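Hamada workshop building: acoustics of a big open room with a metal ceiling – band rehearsals?

Clesville Community Music Forum > Rooms and Sound > Rehearsal spaces

reedandweep
Okay, I am way too excited about this and need somebody to talk me down or cheer me on. Our wind band has been squeezed out of the school cafeteria in Clesville, and we've been offered evenings in the big open-plan room in the old Hamada building, out past the rail yard. Seven in the evening onward, two nights a week, cheap enough that I asked them to repeat the number.

I went and clapped in it. You know the clap. It rings! Gorgeous long tail, and then this zippy little flutter right on top of it. I played a few long tones on clarinet and felt like the best player in the state. Then I played something fast and couldn't tell you what notes came out.

We're 38 players on a full night, with two tubas and a percussion section that has never met a dynamic under forte. Has anyone here rehearsed a loud group in a hall like this? Is it fixable on a small budget? We have 700 dollars in the kitty and a lot of people who own drills.

lowbrassmonkey
Congratulations and also oh no. I did three seasons in a former tire warehouse in Plimwood and loved every minute, but my ears rang on the drive home for most of the first one. The metal overhead is your problem. Everything the tubas put out goes straight up and comes back a bit later with friends.

What's the floor? And how high is it?

reedandweep
Light gray floor, hard underfoot. Height is a guess, but a contractor in the trombone section held up his laser thing and got 15 feet at the low side. It goes up from there.

Corrugated ceiling, white, steel beam going across it.
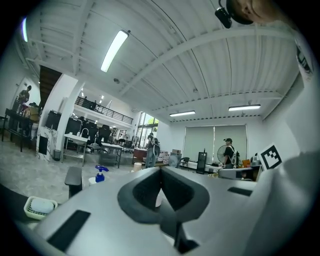
tinwhistle_tess wrote that corrugation is better news than people think, and I want to second it before the doom starts. The ridges break up the high stuff a little, so you get less of that slap you'd get off a flat sheet. Small difference, but I've played under both and I'd pick the wavy one every time. It does nothing for the low end, so lowbrassmonkey is right to worry about the tubas.

snarewolf
Sorry, have to disagree with the post above. The ridges on that sort of sheeting are tiny next to most of what a band puts out. Maybe the piccolo notices. For everyone else it may as well be flat. Please don't plan around it.

What you need is absorption, and lots of it, and it has to be thick. Two inches of mineral wool in a frame with cloth over it, with an air gap behind. Skip the egg crate foam, it eats the sparkle and leaves the mud.

tinwhistle_tess
Fair on the frequencies, and I did say small difference! I'm going by ear. But I've heard bands spend everything they had on panels, make the room dead on top and boomy underneath, and end up liking it less than before. Go slowly.

reedandweep
I love this place. Okay, two follow-ups.

1. Is there anything we can do that packs away? The room gets used in the daytime and we can't leave stuff standing around on the floor.
2. Does it matter which way we face? I had us playing down the long side in my head because it looks grand.

celloinexile
On 2, yes, hugely, and it's free! Try this before you buy one single thing. Set up in a corner with the conductor's back to the corner and the band opening out to face it. Then try the reverse. Then try it off-center on the short wall. Play the same 16 bars every time and have somebody walk around and listen. We did this in the Testham grange hall and the difference between the best spot and the worst was like changing buildings. The grand-looking spot was the worst one, I'm afraid.

Also avoid setting up parallel to the walls if you can. Turn the whole band a bit. Your flutter echo is likely bouncing between two hard surfaces facing each other, and sitting at an angle at least keeps the clarinets out of the firing line.

lowbrassmonkey
Seconding all of that. On 1, moving blankets! The heavy quilted kind. We hung ours on rolling garment racks, and the racks nested together in a closet at the end of the night. Ten minutes up, five down once people learned it. Put them behind the percussion first, then behind the horns, since their bells point backward and they're firing right at the wall.

Rugs under the drums too. Any old rug. Ours smelled like dog for a year.

snarewolf
Blankets are fine for cymbals and useless for tubas. I'm only going to say it once more.

lowbrassmonkey
You've said it once more in every thread since I joined, and I look forward to it.

But really, for a rehearsal room, taming the top is most of the battle. You want to hear articulation. If the tubas sound huge, so what, let them have their moment.

snarewolf
They can have their moment with hearing protection. Which, reedandweep, please budget for. A loud band in a hard room is a lot louder than the same band in a cafeteria with curtains and a dropped ceiling. Get the musician kind with the flat filters. Buy a box of them and hand them out. I'd spend on that before rugs, racks or anything else.

reedandweep
Done, adding earplugs to the list right now. Our percussionists will pretend they don't need them.

So the plan so far is earplugs, blankets on racks, rugs and the corner experiment. What about hanging things from above? The trombone contractor is VERY keen to hang things.

snarewolf
Ask the owner first, in writing. Light roofs like that may not be designed to carry extra weight, and you don't want to be the band that found out. If they say yes, and tell you what the steel can take, fabric-wrapped baffles hung vertically are the best money you'll ever spend. Both faces soak up sound and you leave the floor clear. They also have to be fire rated. Bedsheets stapled to a frame won't pass anything.

celloinexile
Hanging baffles changed our lives at Testham. We made 12 of them over a winter and the whole job came to 600 dollars, with the cloth being the expensive part. Took them up in December and the first rehearsal afterward I could hear the bassoon. I'd sat next to that bassoon for six years!

tinwhistle_tess
And now I'm going to be the annoying one. How long a tail does it have? Because a wind band in a room with some ring to it is a happy wind band. If you kill everything, people start overblowing to hear themselves, the tone goes, and the chorale that made everyone tear up in the cafeteria sounds like typing. I would do half of whatever you think you need, then play in it for a month.

snarewolf
Agreed, for once. Half, then listen.

reedandweep
Wow, agreement, somebody ring a bell.

I counted the tail by ear after one big clap and got to nearly three seconds, which I realize is not a measurement.

snarewolf
Pop a balloon and record it on your phone, then do it again from four or five other spots. There are free apps that will give you a decay time. It won't be lab grade but it'll tell you whether the baffles did anything, and you'll have a before to go with your after. Do it with the chairs in, and again with people sitting in them if you can. A full band soaks up quite a bit all by itself.

lowbrassmonkey
Oh, that's a good point, the people help! The room you clapped in by yourself is the worst it's ever going to sound. Winter coats on the backs of chairs help too. Our November rehearsals were always cleaner than our June ones and I'd swear it was the parkas.

tinwhistle_tess
Parkas! Yes. Same in Plimwood.

reedandweep
Update, if anyone's still reading. We had our first evening in there and tried three positions. celloinexile, you were right about the corner and right about the grand spot, which was soup. Corner with the conductor's back to it, whole band turned a little, four borrowed blankets behind the percussion. I could hear the second clarinets. The second clarinets were less happy about that than I was.

Balloon recordings are done, and I'll post the numbers once I figure out the app. The owner is looking into what the roof can carry, so the trombone section is on hold and sulking. We ran the slow movement last, right before 9:30, and let the final chord go, and everybody just sat there grinning until it was gone. I'm keeping at least some of that tail.

celloinexile
Keep it! And post the numbers. Which slow movement?

reedandweep
The Holst, second suite. Oboe solo came through like a bell. Numbers soon, the app wants me to make an account.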